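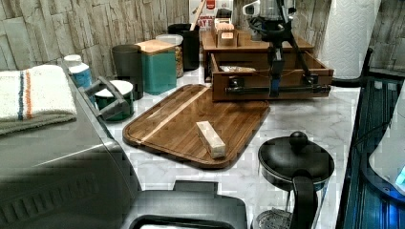
Kosedport科技产业促进中心理事会例会会议纪要

会议时间:九月例会,星期五上午九时
会议地点:Coutinho大楼会议室
主持:理事长
出席:理事长、副理事长、招商部负责人、载体运营部负责人、人才服务部负责人、财务部负责人、法律事务专员
列席:市经济发展局联络员、Citov公司选址项目代表(仅列席议题二)
请假:对外合作部负责人(已提交书面意见)
记录:中心办公室

一、确认上次会议纪要及事项落实情况

会议确认上次例会纪要,载体运营部提出一处文字更正:原文“通信机房改造由业主承担”应改为“通信机房改造由业主承担土建部分,设备部分由中心与入驻企业另行约定”。与会人员无异议,更正后的纪要予以存档。

办公室通报上次会议确定事项的办理情况。企业入驻咨询窗口已合并至中心一层服务台,原设在老港区的临时窗口停止受理,尚未办结的咨询件已全部移交。英文版选址指南完成校对,税务部分仍待市经济发展局出具最终口径,暂不对外发布。中心网站载体空间查询页面的更新工作延期,理事会要求载体运营部在下次例会前说明新的完成时间,并列明延期环节。

二、Citov公司区域研发中心选址事项

招商部汇报与Citov公司的接触情况。该公司从事港口物流调度软件的研发,拟在本地区设立区域研发中心,首期需要140个工位,以算法、后端开发和产品测试岗位为主。公司目前同时考察Kosedport和Statanside两地,尚未作出决定。

Citov公司选址项目代表说明了公司的主要考虑。其一为本地工程技术人员的供给,尤其是具备若干年工作经验的中级开发人员;其二为办公空间能否分期交付;其三为与港区作业单位的距离和数据对接条件。代表表示,公司对Kosedport的区位较为认可,但对Coutinho大楼的交付时间存有疑虑,希望中心给出书面承诺。代表同时询问,首期租约如定为两年,续租时租金涨幅能否事先约定上限。代表答复提问后离席。

载体运营部说明,Coutinho大楼可供整体出租的楼层现由业主进行空调及供电改造,业主口头答复可按期完工,但未提供施工进度文件。如以口头答复为依据对外承诺,风险由中心承担,不够稳妥。法律事务专员建议,中心可与业主签订三方意向文件,将交付节点、逾期责任和临时过渡场地一并写明,中心在其中只承担协调义务。

财务部对过渡场地费用提出意见。按照现行办法,中心可为新设研发机构提供三个月的过渡工位补贴,超过部分须由企业自行承担或另行报批。财务部认为,不宜为单一企业突破现行办法,否则已入驻企业可能提出同类要求。招商部认为,Statanside方面已公开表示可提供更长的过渡期,若本中心条件过于刻板,将影响谈判。双方意见未能完全一致。

市经济发展局联络员说明,市级层面对新设研发机构的岗位补助正在修订,新办法尚未公布,中心在对外洽谈中不应引用草案内容,更不应以此作出任何金额方面的表示。联络员愿意协助安排港区作业单位与Citov公司的技术会谈。

经讨论,会议议定:

(一)由招商部牵头,法律事务专员配合,起草中心、业主与Citov公司三方意向文件,送理事长审阅后发出。文件中不写入任何尚未公布的补助内容。

(二)过渡工位补贴仍按三个月执行。确需延长的,由招商部提交书面理由,财务部出具意见,理事会另行审议。

(三)由载体运营部要求业主提供书面施工进度,并对供电容量作现场核验。未取得上述材料前,中心不对交付日期作书面承诺。

(四)租金涨幅事项由企业与业主直接协商,中心可应双方要求到场协调,不作担保。

三、与Statanside的区域招商协作

办公室宣读对外合作部负责人的书面意见。意见认为,近一段时期Kosedport与Statanside多次就同一企业分别报价,两地条件不断加码,企业决策周期反而拉长。建议两地招商机构建立信息通报机制,对主动同时接触两地的企业,在征得企业同意后互相告知进度,避免在公共资金使用上形成无序竞争。

副理事长对建立通报机制表示赞同,但提出通报范围须严格限定,企业的商业计划、薪酬结构和知识产权资料不得纳入。招商部对此持保留意见,认为在Citov公司项目尚未明确之前启动协作,时机欠妥,对方也未必按同一标准提供信息。法律事务专员提示,任何涉及企业信息的交换均须取得企业书面同意,口头同意不足以作为依据。

会议议定,先由对外合作部与Statanside方面就联合参展、人才招聘会和通勤交通调研等非敏感事项进行接洽,信息通报机制暂缓,待条件成熟后再行提交。Citov公司项目不列入此次接洽内容。

四、共享办公区运营情况

载体运营部汇报共享办公区的使用情况。初创企业续约意愿总体稳定,退租企业多为团队扩张后迁入独立办公室,个别为业务终止。反映较集中的问题是小型会议室难以预订,部分企业长期占用固定时段而实际不到场。会议同意自下月起实行签到释放办法,预订后逾时未签到的,系统自动开放给其他企业。同一企业连续三次未签到的,暂停其提前预订资格,仍可当日临时预订。载体运营部应在办法施行前以书面形式通知全部入驻企业,并在会议室门外张贴说明。
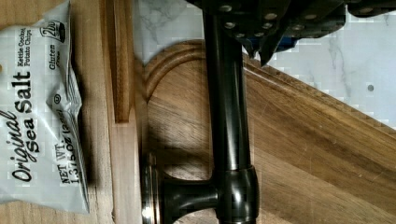
共享办公区的公共服务费标准维持不变,财务部就费用构成作了说明。保洁、网络和门禁维护仍为主要支出,茶歇供应所占比例较小,但入驻企业意见较多,主要涉及散装食品开封后的存放以及配料信息不明。载体运营部建议茶歇食品改以独立小包装为主,包装上应能直接看到品名、净含量和与饮食限制有关的标示,例如海盐味锅煮薯片一类,袋面印有“Original Sea Salt”“Gluten Free”以及净重1.375盎司字样,取用者可自行判断。会议原则同意,采购仍在原有预算内进行,不另增加费用,具体品类由载体运营部征求入驻企业意见后确定。

人才服务部补充反映,部分外籍技术人员希望服务台在晚间保留一名值班人员,协助处理门禁及网络故障。会议认为目前夜间使用人数较少,常设值班的必要性不足,可先公布紧急联系电话,并对来电情况作登记,视登记结果再行研究。

五、技术人才引进与本地培养

人才服务部汇报本地院校合作进展。港区职业技术学院同意在软件测试课程中增设企业实训环节,课程安排由院方负责,实训岗位由中心向入驻企业征集。部分企业愿意接收学生,但对指导人员的时间投入有顾虑,希望中心提供统一的实训手册和考核表格,减少企业自行编制文件的负担。

与会人员就引进与培养的侧重进行讨论。招商部认为,大型科技企业选址时首先看重可立即到岗的人员,短期内仍应以引进为主,并加快办理外籍工程师居留手续的咨询服务。人才服务部认为,引进人员流动性较高,离职后往往直接离开本地,若无本地毕业生补充,企业数年后仍会面临招聘困难。副理事长指出,两项工作使用的经费科目不同,不存在相互挤占,可以并行推进,但须分别设定评估办法。

关于住房,人才服务部提出,新到人员普遍反映短期租住房源不足,且房东要求一次性支付较长租期的租金。中心无权干预市场租赁,但可汇总可信房源信息,并与港区公寓管理单位商谈企业整体承租的可能。财务部提醒,中心不得以自身名义为个人租约提供担保,对外宣传材料中亦不得出现可能引起误解的表述。

会议议定,实训手册由人才服务部起草,先在愿意参与的入驻企业中试用;房源信息汇总工作由办公室协助,信息发布前须核实出租方身份;居留手续咨询服务的具体安排,由人才服务部与市经济发展局联络员会后商定。

六、其他事项

办公室提请各部门按时报送年度工作总结素材,所用数据须与财务部核对一致,未经核对的数据不予采用。

载体运营部通报,Coutinho大楼地下停车区近期更换道闸系统,施工期间货运车辆须从东侧入口进出。各部门接待来访企业时应提前告知。

法律事务专员提请注意,近期有中介机构以中心“合作伙伴”名义向外地科技企业收取选址服务费。中心未授权任何机构代收费用。会议同意在网站及英文版选址指南中增加声明,并由法律事务专员向相关机构发函要求停止使用上述名义。

七、下次会议

下次例会仍在Coutinho大楼会议室召开,时间由办公室另行通知。拟列入议程的事项包括:三方意向文件签署进展、业主施工进度及供电容量核验结果、会议室签到释放办法试行情况、网站查询页面更新计划。各部门书面材料应于会前送交办公室。

会议于中午十二时结束。

本纪要经理事长审阅后印发。
发送:理事会成员、各部门、市经济发展局联络员
Kosedport科技产业促进中心办公室整理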